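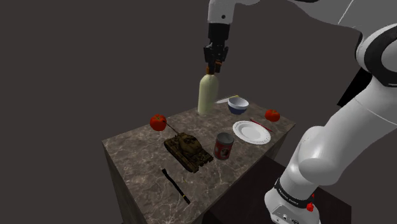
Last changed: Apr 26, 2025

4. Bottling up and putting away

Right, you've got this far, so your first batch of elderflower cordial is strained and sitting in a pan under a clean tea towel. I'm going to take you through the bottling the way I do it in my own kitchen in Nascombe, which is a bit slower than some people's way, but I lose very few bottles.

If you skipped section 3 (straining), do go back and read it. Bits of blossom left in the cordial will go brown and make the whole lot taste of hay.

What you need to hand

Clean glass bottles with lids that fit, a funnel, a jug with a decent lip, a ladle, a baking tray, oven gloves, labels and a pen that doesn't smudge. I like 500 ml bottles. Bigger ones look lovely on the shelf, but once you've opened one you've got to drink it all fairly quickly, and there are only so many fizzy waters one household can get through!

Sterilising

1. Wash the bottles in hot soapy water and rinse them well. Look down the neck against a window. If there's any cloudiness inside, wash it again.

2. Stand the bottles on the baking tray, open end up, and put them in a cold oven. Then switch it on to 140°C (120°C if yours is a fan oven) and leave them for 15 minutes once it's up to heat.

3. While that's going on, boil the lids in a small pan for ten minutes. Rubber seals go in too. Fish them out with tongs and leave them on a clean cloth.

4. Put the funnel, jug and ladle through a very hot wash, or pour a kettle over them in the sink.

CAUTION: Never put a cold bottle into a hot oven, and never stand a hot one on a cold worktop. I cracked two in one afternoon on my old stone slab and was picking glass out of the grout until September.

Filling

5. Bring the cordial back up to a gentle simmer. Don't let it boil hard, you'll lose the flowery smell.

6. Take the tray out and put it on a folded towel. Ladle the hot cordial into the jug and pour from the jug through the funnel. Go slowly, as it comes back up the neck with a sort of burp if you rush.

7. Stop 2 cm from the top. Take the funnel away, wipe the rim with a bit of kitchen paper dipped in boiled water, and put the lid on straight away.

8. Hold the bottle with an oven glove, well down the body, and tip it over once so the hot cordial touches the inside of the lid. Stand it back up and leave it alone till it's cold.

Note: If the last bottle only comes out half full, don't try to store it. Let it cool, put it in the fridge and call it the cook's share.

Labelling

9. Write what it is, the batch and the month you made it. I number my batches in a notebook (I'm on 13 now) and put the same number on the label, so when one comes out especially good I can look up how many lemons went in. Dong-geon Kwon, who gave me the recipe I started from, writes his straight on the glass with a wax pencil and it scrubs off beautifully afterwards. I keep meaning to get one.

10. Dry the glass properly before you stick anything on it. A sticky bottle sheds its label in a week.

Storing

11. Keep the bottles somewhere cool and dark. The bottom of a wardrobe is fine. Mine live under the stairs next to the hoover.

12. Once a bottle is open it goes in the fridge, and I'd use it within three weeks.

CAUTION: If a lid has domed, if it hisses when you open it, or if there's anything furry floating on top, tip the lot down the sink. It's only sugar and flowers. Don't taste it to see.

If you want to keep it longer, freeze it in plastic tubs with a good gap at the top. It never sets completely hard with all that sugar, so you can scoop out a spoonful at a time, and it's gorgeous over strawberries.

Next: section 5, Rhubarb and ginger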